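Automated cell inspection checklist: Gristlow site, packing hall, Cell 3 (Mota)

Inspection date: Tue 14 May
Scope: pick-and-place arm, pedestal, transfer bin, operator stations, work procedures
Issued to: shift leads, maintenance, health and safety file
Ratings: OK / OK with comment / Action / Not checked

The cell took over small-block sorting from two hand stations in January. The previous inspection covered the installation only. This one also covers the jobs around the cell, several of which have changed since the risk assessment was signed.

Section 1. Arm and mounting

1.1 Pedestal anchored, no movement under hand load. OK.

1.2 Base bolts marked and torque recorded. OK with comment. Torque is in the Brellus service log but missing from our own maintenance sheet. Copy it across.

1.3 Cable routing clear of elbow and wrist through full travel. OK.

1.4 Gripper fingers free of cracks and play. OK with comment. Slight wear on one finger pad, within limits. Recheck at next service.

1.5 Speed limit in setup mode. OK. Limit is set to 10 percent and needs a supervisor code to change.

Section 2. Reach and simulation check

2.1 Simulation model matches installed layout. Action. The model is used to approve new pick positions before they are loaded to the arm. The hand stations' old bench was moved 40 cm toward the cell in January, and the model has not been updated. Any path approved in the model should be treated as unchecked on that side until this is corrected.

2.2 Approach to bin reviewed in the model. OK with comment. The wrist comes in very close to the bin wall. Clearance should be measured on the real cell with the bin at both ends of its seating tolerance.

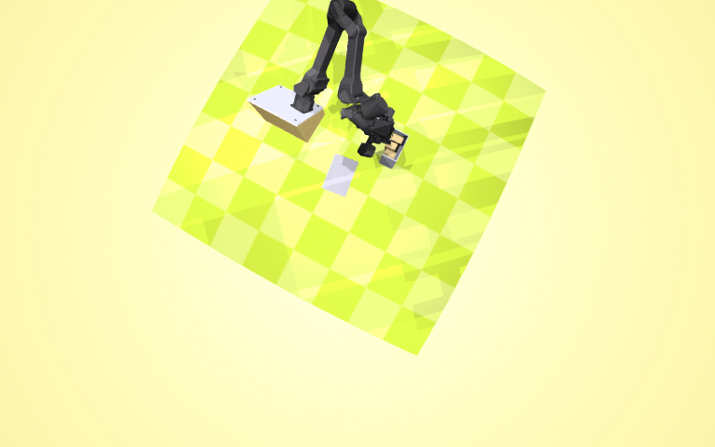

Item 2.2. Simulation view: gripper beside the bin, two blocks inside.

2.3 Fixed obstacles included in model. Action. The floor and pedestal are modeled. The guard fence and the operator's shelf are not. Filta, who maintain the model, have been asked for a revised version.

2.4 Model version number shown on the approval form. Not checked. The form for the last change could not be found during the visit.

Section 3. Guarding and stops

3.1 Gate interlock stops the arm when opened. OK. Tested from both sides.

3.2 Emergency stops reachable from every work position. Action. The stop on the old bench was removed with the hand station. The person who loads bins now stands there and has to take several steps to reach the nearest one. Refit before the next shift pattern starts.

3.3 Restart requires a deliberate reset outside the fence. OK.

3.4 Floor markings visible. OK with comment. The line at the loading side is worn through where the cart turns.

Section 4. Changes to operator work

4.1 Job descriptions match the work done. Action. Both former sorters are still listed as "sorter, manual". One now loads bins and clears stoppages. The other splits the shift between the cell and the labeling line. Neither sheet mentions entering the fence.

4.2 Manual handling reassessed. OK with comment. Repeated wrist movement has dropped, and both operators report less soreness. Lifting has gone up — a full bin goes to the cart by hand, where loose blocks used to go down a chute. Weigh a full bin and record the result.

4.3 Stoppages logged. OK. The log shows 557 entries since startup, most of them a missed pick cleared by a reset from outside the fence. In 50 cases the gate was opened. That is more than the risk assessment assumed, and the exposure rating should be raised.

4.4 Training for clearing stoppages. Action. Day shift has had the Brellus half-day course. Night shift was shown by day shift at handover, with no record. Night shift staff should not open the gate until trained and signed off.

4.5 Staffing during breaks. OK with comment. The cell runs through breaks and one person stays to watch it. Operators said that breaks used to be taken together and are now staggered, and that the person left behind is often called to the labeling line as well. Watching the cell and helping on the line are two tasks. Decide which one applies and write it into the procedure.

4.6 Operators consulted on changes. OK with comment. There was a meeting before installation and none since. The request for a lower cart has been open since the first month.

Section 5. Housekeeping and records

5.1 Area inside fence clear of loose parts. OK.

5.2 Lockout kit present and complete. OK with comment. One padlock had no name tag. Tag fitted during the visit.

5.3 Risk assessment current. Action. Revise to cover 2.1, 3.2, 4.1 and 4.3.

Priority of actions: 3.2 and 4.4 first, and no new pick positions to be loaded until 2.1 and 2.3 are closed. Remaining items go to the regular maintenance meeting. Shift leads to initial each item when complete and return the sheet to the site office.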